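### 3.2 How households talk about washing up

I went into this part of the study expecting people to argue about who does the dishes. Mostly they argued about when. In the Dumel flats, 7 of the 13 households I visited had a word for the pile that waits until morning, and they used it quite fondly!

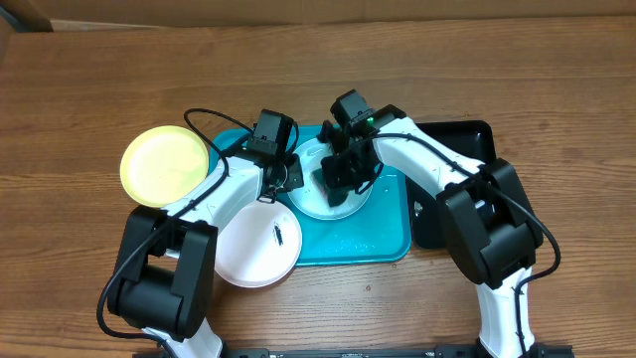
Vol. 13, No. 2

The Rarura families were different. They had no word for the pile at all, and when I asked what they'd call it they said "the dishes" and looked at me kindly. I'd put this down to smaller kitchens, though my February notes are thin here and I wouldn't lean on them too hard.

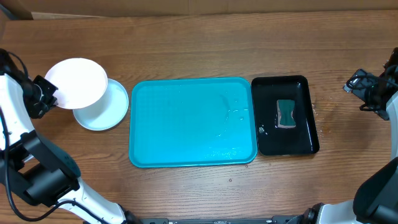

**Figure 2.** Cup, plate, trays and sponge on a wooden tabletop.

Two households kept a written rota. Both had stopped following it, and both still quoted it at each other (one of them quite loudly, while I was trying to drink my tea).
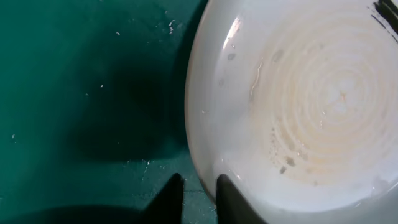 Naming vessels turned out to be the messiest bit of my coding. Speakers in Ametepe slid between "bowl", "dish" and "basin" inside a single sentence, and I had to choose a rule. A big white one like this, with its curved rim, went down as "bowl" whatever the speaker called it, and I kept their own word in a second column. I'm still not sure that was right - Bandura speakers save "basin" for anything you wash in, so my rule flattens them.
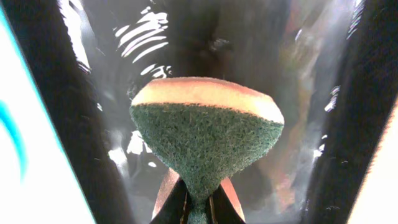 Sponge with a pale foam layer and a dark green scouring layer.

Words for cleaning things gave me far less trouble, so I deal with them briefly in 3.3.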